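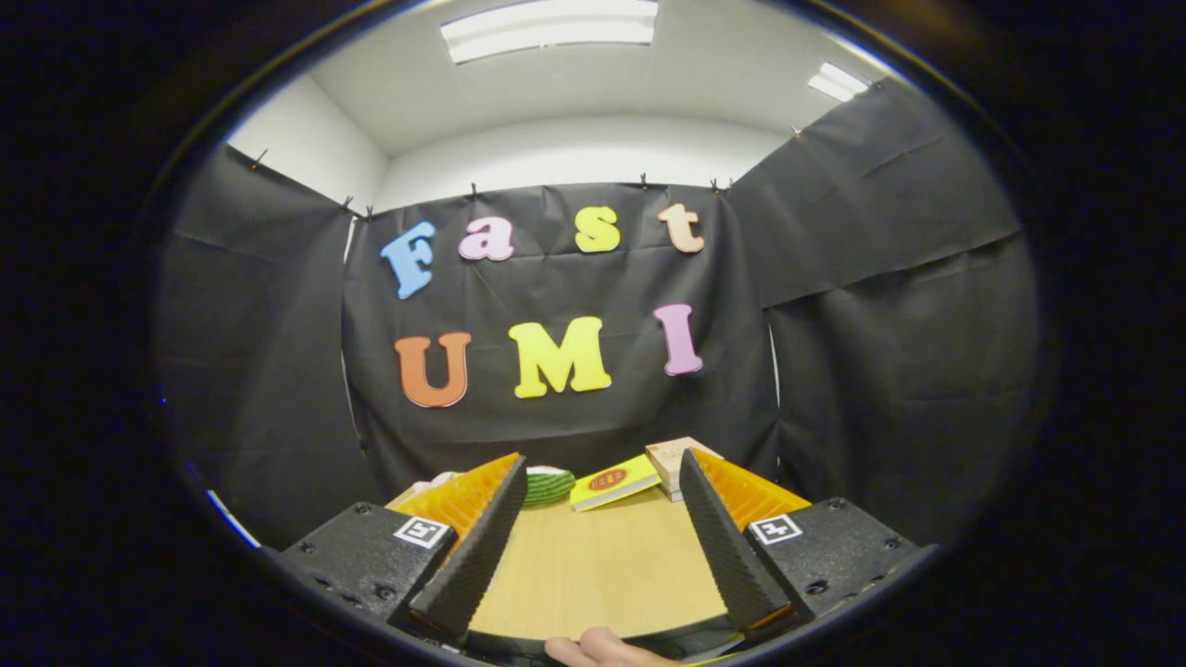
Home Contents Index Textiles and furnishings Stage and studio Related entries

Backdrop cloth

A backdrop cloth, also called a background cloth or drape, is a length of fabric hung behind a table, performer or display to conceal the wall and give a plain, uniform ground. Black is the most widely used colour. Backdrop cloths are found in theatres, photographic studios, school halls, exhibition booths and ordinary rooms adapted for a temporary purpose. The term covers both the single cloth, hung flat against one wall, and the enclosure, in which several panels are hung on adjoining sides.

Terminology

Usage differs between trades. In the theatre, a backcloth is usually a painted cloth at the rear of the stage, while plain black hangings are known collectively as blacks or as a black surround. Narrow hangings at the sides are legs, and a short horizontal cloth across the top is a border. Photographers generally speak of a background, whatever it is made of. In schools and community halls the words drape, curtain and backdrop are used interchangeably, and a panel is simply any one piece of cloth in the arrangement.

Materials

The traditional material is wool serge, a twilled cloth with a dull surface that absorbs light well and hangs heavily. Cotton velvet and velour have a raised pile and give a deeper black, but they are costly and mark easily if brushed against the nap. Bolton twill, a brushed cotton, is a common compromise. Muslin is light and cheap and can be dyed at home, although a single thickness may let the colour of the wall through. Polyester cloths resist creasing better than cotton, but many have a slight sheen under direct light.

Cloth intended for public venues is commonly treated with a flame retardant. Some treatments are water soluble and must be renewed after washing. The requirements for hangings in places of assembly are set by the local authority and vary between jurisdictions.

Hanging

Permanent cloths are made with a webbing heading and eyelets, and are tied to a batten or run on a track. Temporary cloths are more often held by clips along the top edge. Small clips are suitable for light fabric only. Heavy serge will drag between them and form shallow scallops, and is better sewn with a pocket through which a pole can be passed.

Where two panels meet, the usual practice is to overlap them by at least the width of a hand and to clip through both layers. Panels that merely butt together tend to draw apart as the fabric settles, leaving a vertical gap through which a strip of the wall behind shows. On a white wall the strip is conspicuous. Corners are treated in the same way, with the side panel carried past the corner and behind the rear one.

The top edge should be fixed from the centre outwards. A panel pulled tight from one end only will slope, and diagonal creases will run from the highest fixing.

Creasing and storage

Folded cloth retains its creases, which become visible under overhead light and are difficult to remove once the panel is up. Wool and velvet are steamed from the back. Cotton may be ironed before hanging. Rolling on a cardboard tube avoids the problem where there is space to store the roll — a long cupboard or the top of a wardrobe will serve for most domestic widths. Black cloth also shows lint and chalk dust, and is kept in a cotton bag between uses.

Lettering and decoration

A plain cloth is often given a title or name. Letters may be painted on a separate banner, cut from felt and tacked down, or cut from foam and attached directly to the fabric. Foam letters are favoured in classrooms and small workrooms on account of their low weight, and bright or pastel colours read clearly against black. As they stand slightly proud of the cloth, they cast a small shadow when lit from above or from one side.

Alignment is the chief difficulty, for fabric offers no firm edge to measure from. A length of string pinned across the panel gives a temporary baseline. Letters set by eye commonly tilt or sit at slightly different heights, an irregularity tolerated or even preferred in informal work. Long names are divided into two rows, with the rows centred on the furniture in front of them and not on the cloth itself.

Lighting

Rooms with fluorescent ceiling fixtures present a particular case. The light falls evenly from above and reaches the full height of the cloth, so that folds are visible which would be lost in a darkened theatre. A table placed in front of the backdrop reflects some of this light upwards, most noticeably when its surface is of pale wood. A matt table covering reduces the effect. White ceilings are seldom covered, and the cloth normally stops at or below the top of the wall.

In his handbook on temporary interiors, Abbas Shahbazi recommends that the room lights be switched on before any panel is clipped, and that the cloth be judged from the seated position as well as from the doorway. The same work advises against mixing black fabrics from different dye lots, as one may appear brown or blue beside another.

See also

Batten
Blackout curtain
Masking (theatre)
Serge
Tabletop display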